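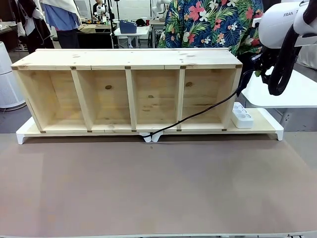

4.2 Preparing bare timber units for finishing

Section 4.2 applies to all Pornell shelf and cabinet units supplied without a factory coating. Surfaces must be sanded and sealed before the first coat of Gurkley waterborne clear is applied. Knots need separate treatment. On a pine unit with a planked back, such as the four-compartment shelf shown, check the back of each compartment as well as the top board, as knots can be present on both. The seams between back planks are to be left open and must not be filled.

Tools and materials

Abrasive paper, 180 and 240 grit
Sanding block, cork or rubber
Tack cloth
Rerusis knot sealer, 500 mL
Gurkley waterborne clear, satin or matte
Synthetic brush, 50 mm, and a small round brush for corners

CAUTION: Wear a P2 dust mask when sanding. Do not sand indoors unless extraction is fitted.

Sanding

1. Stand the unit on a flat, stable surface at a comfortable working height. Raise it clear of the bench so that the bottom edges can be reached with a brush.
2. Sand all faces with 180 grit, following the grain. Use the block on flat boards and folded paper inside the compartments.
3. Ease sharp front edges with two light passes. Do not round them over.
4. Vacuum the unit, then wipe with the tack cloth.

Sealing knots

5. Shake the Rerusis sealer for one minute.
6. Apply a thin coat to each knot with the round brush, extending 10 mm past the dark area.
7. Leave for 2 hours. Apply a second coat to any knot that still feels tacky or shows resin.
8. When dry, rub back lightly with 240 grit so that the sealer is level with the surrounding timber.

NOTE: Resin that bleeds through after the clear has been applied cannot be sealed from above. Sand the spot back to bare timber and repeat steps 5 to 8.

Applying the clear

9. Stir the clear with a flat paddle. Do not shake the tin.
10. Coat the back panels first, then the dividers, the inside faces of the ends, and the top board last.
11. Brush along the grain and remove any build-up from the inside corners before it skins.
12. Allow 4 hours between coats at 20 °C. In colder or humid conditions, leave overnight.
13. Sand lightly with 240 grit, wipe down, and apply the second coat. A third coat is recommended for top boards in kitchens and laundries.

CAUTION: Do not apply below 10 °C or in direct sun. The colour of the finished surface may be uneven.

Units may be handled after 24 hours. Wait seven days before loading shelves. For wall fixing with the Agyeman bracket kit, see Section 5.

Last updated: Sat 1 February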